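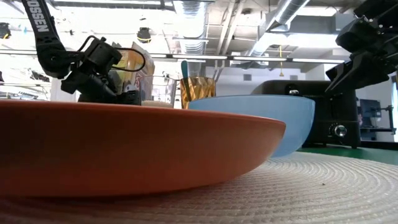
I've been setting up the breakfast table cell for long enough now that I have opinions about cable management, and this month I finally swapped out the mess of zip ties and electrical tape for a proper kit. It's the Simidik arm dressing kit, the two-arm version, and I've had it on since early November. Here's how it went.

3 min read

First, what you get. There's a bag of hook-and-loop straps in three lengths, a roll of soft sleeve you cut yourself, a handful of screw-down cable saddles, and a little card of stick-on tags for labeling both ends of everything. There's also a printed guide, which I read after I'd done the first arm, so please learn from me there. The part number on mine ends in 835 and the newer ones apparently ship with longer screws. Mine had the short ones. I'll get to that.

Our cell is two arms over one table, with a gripper on each, and the job is tabletop stuff: plates, bowls, a glass, the toaster. It moves slowly and nothing in it is heavy. What kills us is the wrist. Every time a wrist rolls, the thin cable that runs to the gripper gets tugged, and after enough rolls the connector starts to back out. Then you get a gripper that closes fine all morning and goes deaf at 2 in the afternoon. I spent most of a Thursday chasing one of those last spring and it was a connector I could push back in with my thumb.

So the big question for me was whether the kit would hold a cable snug along the arm and still leave a loop at the wrist. It does! The saddles are low and they grip without pinching, and you can slide the cable through while the strap is half open, which makes setting the loop so much easier than with zip ties (where you get one try and then you're hunting for the cutters). I set mine by rolling the wrist by hand to both ends of its travel with the power off, pulling out slack until nothing went tight, and then adding a bit more. Nhi Lại, who looks after the cell on the days I don't, likes a smaller loop than I do. She's worried about it catching on a glass when the gripper goes in low, and she's got a point. We settled on hers for the left arm and mine for the right and we're going to see which one annoys us first.

Now the screws. The short ones bite into the bracket just fine when it's bare, but we already had a thin plate stacked there, and with the saddle on top of that I was getting maybe one thread. I don't trust one thread on something that moves. I wrote to Saithong, where we bought it, and Rungnapa Jitpraphai sent a packet of the long ones with no fuss at all, so full marks to her, but that's a week I was running with tape on one side. If you've got anything at all stacked on your wrist, ask for the long screws when you order.

The sleeve is the best part of the kit. It's soft, it cuts with ordinary scissors and it doesn't fray as long as you run a lighter past the end — quickly, it melts fast. I did a complete arm in one evening, including the part where I had to take it all off again after sleeving over a cable I hadn't labeled.

We use cookies to remember your preferences and to see which pages get read. Accept all / Manage settings

The tags are the worst part. They look great for about three days and then the corners lift. I've gone back to our old label maker and wrapped the label right around the cable so it sticks to itself. I wouldn't hold it against the kit too much, but don't plan on those tags.

Straps: good. The long ones are too long for our arms and I trimmed every one of them. You do need to check them, though. I go over both arms before the first run of the day now, pressing each strap down and giving each connector a little push, and then I run the slow routine with nothing being picked up and just watch the cables. If a loop brushes the table or folds back on itself, I stop and reset it. Then the toaster side gets a second look, as that's where the reach is tightest and where I've had to redo the loop twice.

Compared with the Plustton kit I used at my last job, this one is softer on the cable and fussier to install. The Plustton clips snap on and stay on, but they left marks on the jacket and I never loved that. I paid 145 for the Simidik, shipping included, and I'd pay it again. For a single arm I'd probably just buy the sleeve and use up whatever straps are in the drawer.

Four stars out of five. One off for the tags and the screws together. I'm ordering a second roll of sleeve this week for the cables under the table, which are still a disgrace.

Search reviews Go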